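# Review: the Follness hand-held gripper pair, as used by the Rawat Robotics Club

**Prepared for the Student Projects Office by Manju Chaudhary, club supervisor**

The Rawat Robotics Club was granted the use of one Follness set for its project on handling irregular objects. A set consists of 2 grippers, one for each hand, together with a carrying case and a printed guide. This review is intended for other clubs considering an application to the equipment fund, and it records our experience over a single term.

## Setting up

The guide allows 14 minutes for assembly and first checks. Our students needed longer on the first occasion and considerably less thereafter. Vikas Tiwari, who led the practical work, found the section on aligning the fingers poorly written, and the club has since replaced it with a single page of its own. The case is sturdy, although its clasps are stiff.

## Handling

The project required members to pick up small foods of differing shape and firmness and to set them down again on request. Mandarin oranges, dates and pieces of cake were chosen as being cheap and awkward in different ways. Members worked in an ordinary furnished room and used the table as they found it, cloth included.
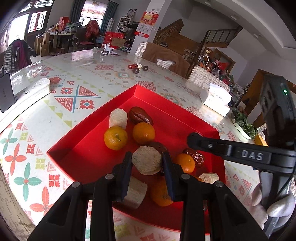
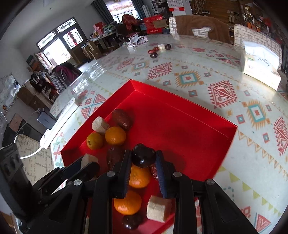

The fingers open and close smoothly, and the effort required of the hand is modest. Round items call for a grip slightly below the middle, a habit most members acquired within one session. Crumbly items are more demanding. The grippers give little warning before a soft piece begins to break, and Devendra Dubey has recommended that beginners practise on firm fruit first.

Members completed some 400 separate picks during the term, of which 265 were judged clean by the club's own marking sheet. The marking was strict: any item that turned in the grip was recorded as a fault. We would caution other clubs against comparing these figures with their own unless the same sheet is used.

## Comfort and fatigue

Long sessions are tiring for the wrist. Younger members in particular asked for breaks sooner than we had planned — the timetable was amended in February accordingly. The Matlow set, which the club borrowed two years ago, was lighter to hold but wore badly at the joints. We have had no such trouble with the Follness.

## Support

Two enquiries were sent to the supplier, Verkia. The first was answered promptly and in full. The second, concerning spare finger pads, remains open at the time of writing.

## Recommendation

The set is recommended for clubs with members aged twelve and over. Applicants should budget separately for spare pads and should request the revised alignment page from this office. Clubs intending to work chiefly with soft foods may wish to arrange a trial loan before applying.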